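4.2 What people put down first

We had supposed, when we began the Astwood sessions, that the order in which people cleared a table would follow the size of the things on it, with the large pieces going first and the small ones gathered up afterwards. This is how most of us say we tidy when asked, and it is certainly how the first author was taught to do it at home. The sessions gave us a rather different and, to our minds, much more interesting account. Of the 104 table clearings we were able to use, the greater part began with something soft — a cloth, a strap, a sleeve of some kind — whatever else was on the surface and however much of it there was.

Roya Ahmadpour, who sat with the participants at both Astwood and Flullbridge, noticed early on that soft things were seldom put away at this first touch. They were picked up, shaken or smoothed a little, and then set down again a short way off, often on top of something flat. Several people told her, quite cheerfully, that they were "just getting it out of the way", and then went on to move the same cloth twice more before they had finished. We came to call this parking, for want of a better word, and we have kept the term through the rest of the paper. Parking was less common with hard objects, which tended to travel straight to wherever they were going to live. The exception was the open container, and we owe a good deal of what follows to Ardalan Rahimi's patience in going back through the notes to find out why.

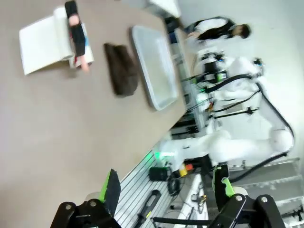 Figure 6. A tabletop with paper, strap, cloth and tray.

Parking is easiest to recognise when the surface has a mixture of stiff and soft things on it, and when there is somewhere obvious for the soft things to go. In Figure 6 the black strap lies across a sheet of white paper with a curled edge, and the brown cloth is crumpled on the bare table beside an empty tray. When we talked over arrangements of this sort, people nearly always said that the cloth "belonged" in the tray, and yet a shallow tray was treated in practice as a thing to be kept clear until the very end. Marisol Schumacher has suggested to us that an empty tray counts as tidy already, and that people are reluctant to spoil it — a reading we find persuasive, though our notes from Flullbridge are too thin to settle the matter. We return to the question of containers in the next section, where the deeper boxes are considered as well.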